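Skustar is a two-armed bench robot kit sold by Skonmont, a reseller of automation equipment, and marketed to small workshops for packing and handling jobs. It went on sale in May 2021. The arms are supplied by Rusnák, and the control program, Korach, is licensed separately.

Design

The kit consists of two white jointed arms, each on its own round base, with a gripper for each arm. Skonmont calls it "ready in an afternoon". The claim leaves out the table, the fixings and most of the wiring, all of which fall to the buyer. 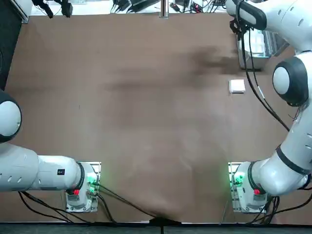

Each arm needs its own power supply and its own data line. The sales brochure shows neither. Buyers are also expected to plan a clear area for the elbows, which swing well outside the working surface when the arms are folded low.

Claims and reception

Skonmont states that the kit can handle boxes, cases and small cartons "without special tooling". Gudrun Tveit, reviewing it for a trade newsletter on February 28, 2022, found this hard to square with the price list, where flat finger pads are sold as an extra. She completed five of eight listed tasks and put the other three down to weak instructions.
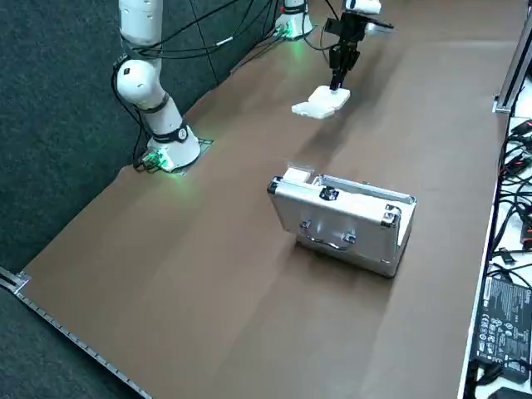
Lacey Horrocks, who runs a repair shop and bought two kits, has disputed the advertised saving in labour. In her account a member of staff stayed beside the bench throughout. Skonmont has published no test results of its own. Support is free for two years, though Korach updates are charged from the first.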